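Koswood Workstation Owner's Guide
Section 3: Changing the Processor

If you have never taken a processor out of its socket before, please don't be put off. It is a gentle sort of job, and most of the time goes into cleaning and looking, with very little of it spent on anything difficult. Clear a good-sized table, make yourself a cup of something, and put the cup on a different table.

Caution: Shut the computer down, unplug the power cord, and touch bare metal on the case before you reach inside.

Before you start, take off the cooler as shown in Section 2 and lift out any memory modules. You can leave them in if you're in a hurry, but the extra elbow room is lovely to have – and you'll be glad of it when you come to the lever.

1. Press the lever down a little, ease it sideways out from under its catch, and let it rise slowly. Keep a finger on it the whole way.

2. Raise the load plate until it stands open by itself. The processor stays where it is, so there is no need to catch anything.

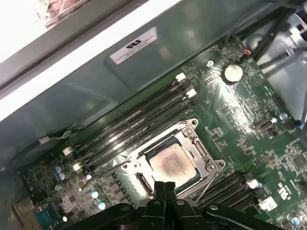
Figure 3-1. Load plate open, processor still in the socket.

3. Hold the processor by two opposite edges and lift it straight up. Don't tilt it or slide it, and keep your fingers away from the contacts underneath.

Note: Old thermal paste on the metal top is perfectly normal, and it can look quite alarming if you weren't expecting it. Wipe it away with a lint-free cloth and a drop of isopropyl alcohol, working from the outside in.

4. Match the small triangle on the corner of the new processor to the mark for the socket, then set it down as lightly as you can. It should settle under its own weight. If it rocks, lift it out and try again.

Caution: Never press on a processor to make it fit.

5. Lower the load plate, bring the lever down, and tuck it back under its catch. The lever will feel stiff toward the end, and that is fine.

6. Compare your work with the closed position before going any further. The metal frame should sit level around the processor, with the lever lying flat along the side.

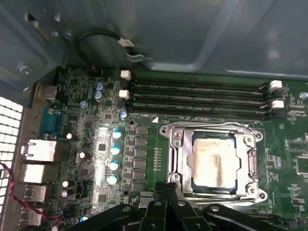 Fitting the Cooler

Put a pea-sized dot of fresh paste in the middle of the clean processor, lower the cooler straight down, and tighten its screws a few turns at a time, going corner to corner.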